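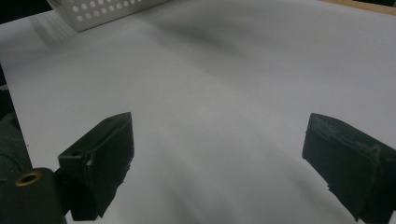
Handheld gripper over the white sheet, fingers apart. Note the chipped notch next to the small hole on the left finger.

Checking and replacing worn fingers on a handheld gripper

Our Wihongi gripper started dropping parts in November. It would close normally, lift, and let go partway to the basket. We first blamed the trigger spring and lost most of a Friday on it. The fault was in the fingers. One had a crack that opened under load, so the tips no longer met squarely.

Scuffs on the outside faces are normal wear. A chip on an edge needs a closer look, and a chip near a hole means the finger should come off.

You will need a 2 mm hex key, a flashlight, a strip of plain paper and a spare pair of fingers.

1. Disconnect power before you touch the fingers. The trigger can be bumped while you work, and these will pinch hard enough to break skin.

2. Open the gripper and wipe both fingers with a dry cloth. Shine the flashlight along each edge from the side. Cracks show up as a thin line starting at a chip or a hole.

3. Press each tip sideways with your thumb. It should not flex more than its partner.

4. Close the fingers by hand on the paper strip and pull. Try it at the tip, then farther back. If the paper slides out easily at one spot, the faces are not meeting there.

5. Remove the screws and take off both fingers. Always change them as a pair. A new finger against a worn one will pull the grip to one side.

6. Fit the new pair and tighten the screws evenly. Do not overtighten, or you will start a new crack at the hole.

7. Reconnect power and run 14 open-and-close cycles with nothing in the grip. Then lift a light part 5 times before going back to work.

Our cracked finger had done about 2,000 cycles. We now check at 188 and log it on the Tostia sheet.

Lorraine Paewai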